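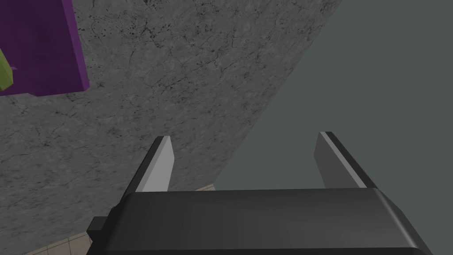

Chapter 6: Why Bread Rises

Home | Contents | Chapter 5 | Chapter 6 | Glossary | Index

April
By Bilal Fakhoury

Mix flour, water and a little salt, leave the dough on the counter overnight, and in the morning you will have much the same lump you started with, maybe a bit slacker. Now stir a spoonful of lively starter into that same dough and check it at breakfast. It has climbed the side of the bowl! The top is domed and blistered, and when you pull at it you find long, stretchy strands with pockets of gas between them. I have baked for most of my adult life and I still lift the towel early to peek.

This chapter is about what goes on in that bowl. You met the grain itself in Chapter 5, where we split a wheat kernel into bran, germ and endosperm and looked at how the mill at Rekarbridge sorts them. From here on we care mostly about the endosperm, the starchy part that becomes white flour, and about two proteins inside it called glutenin and gliadin.

6.1 Two jobs at once

A rising dough needs a gas, and it needs something to hold the gas in. Yeast takes care of the first. It is a living fungus that feeds on simple sugars and gives off carbon dioxide and alcohol as it goes. Flour contains a small amount of sugar to begin with, and enzymes in the flour keep making more by snipping starch into shorter pieces – so the yeast's dinner is being cooked while it eats.

Gluten does the holding. When water reaches glutenin and gliadin, the two link up into a network that can stretch like a balloon skin. Glutenin gives the network its spring and gliadin lets it flow. Too little spring and the loaf spreads into a pancake. Too little flow and the dough fights you, snaps back, and bakes up tight.

Rye flour is the great exception, and a fascinating one. Its proteins form very little gluten, and the dough leans on gummy substances called pentosans instead. We will bake the dense rye from Rurkeseck in Section 6.4, and you will feel the difference in your hands right away (keep a bowl of water nearby, it sticks to everything).

6.2 A word on temperature

Yeast works faster as it warms up, to a point. For most of the doughs in this book, a room at 72 degrees Fahrenheit is very comfortable. In a refrigerator set to 41 degrees the yeast slows to a crawl, while the bacteria in a sourdough go on making small amounts of acid. Bakers use this all the time. The Hourani flatbread in the last part of the chapter rests in the cold overnight, and the flavor it picks up is wonderful – tangy, a little like yogurt.

Before you read on

Look over these terms: fermentation, enzyme, gluten, pentosan, proofing. Then mix the plain dough on page 119, divide it in half, and add yeast to one half only. Cover both bowls and write down what you see every hour until bedtime. You will need your notes for Section 6.3.

Related sections
Chapter 5: Inside the Kernel
Section 6.3: Reading Your Dough Notes
Section 6.4: Rye from Rurkeseck
Baker's Notebook: The Madance Starter
Chapter 7: Heat, Steam and Crust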